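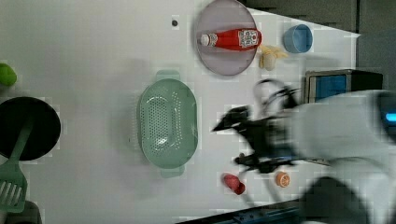
Platenmont Workplace Reporting Line for Small Teams

Overview
Platenmont is a hosted intake and case log for complaints about conduct at work. It is built for app companies, agencies and other firms that have grown past the founding group and don't yet have a full HR department. Employees and contractors file a report by web form or phone. The report goes to the people your company has named, and every step after that is recorded.

How reports are routed
During setup you name at least two recipients. One of them must be from outside the management team, such as a board member or outside counsel. If a report names one of the recipients, that person is removed from the case before it opens and gets no notice of it. Founders and officers are treated the same as everyone else on the list.

The person who files gets a case number and a passcode. They can come back at any hour, add messages or screenshots, and read replies. They may give a name or leave it out.

What is included
Web form and phone intake, 24 hours a day
Case log with locked time stamps
Upload of chat exports, email and text message screenshots
Reminders when a case has had no activity for 15 days
Export of the full case as a single PDF for counsel
Poster and handbook text you can edit

What is not included
Platenmont does not investigate, give legal advice or decide the outcome of a case. Customers who want an outside investigator can ask for our referral list -- we take no fee from the firms on it.

Plans
Herero plan: up to 29 employees, two recipients, web form only. $15 per month.
Jestavstead plan: up to 1,000 employees, unlimited recipients, web and phone. $629 per year, billed each October.
Larger companies should write for a quote.

Contractors count as employees if they have a company login. Former employees can file for as long as the account is open and do not count toward the limit.

Data and retention
Closed cases are kept for the period you set at signup. You can lengthen that period later but you can't shorten it for a case that is already open. If you cancel, you have 29 days to export your files.

Setup
Most accounts are ready the same day. You will need a staff list, the names of your recipients and a copy of your current conduct policy. Setup questions go to Cayetano Villanueva in customer accounts, 9:00 a.m. to 5:00 p.m. Eastern.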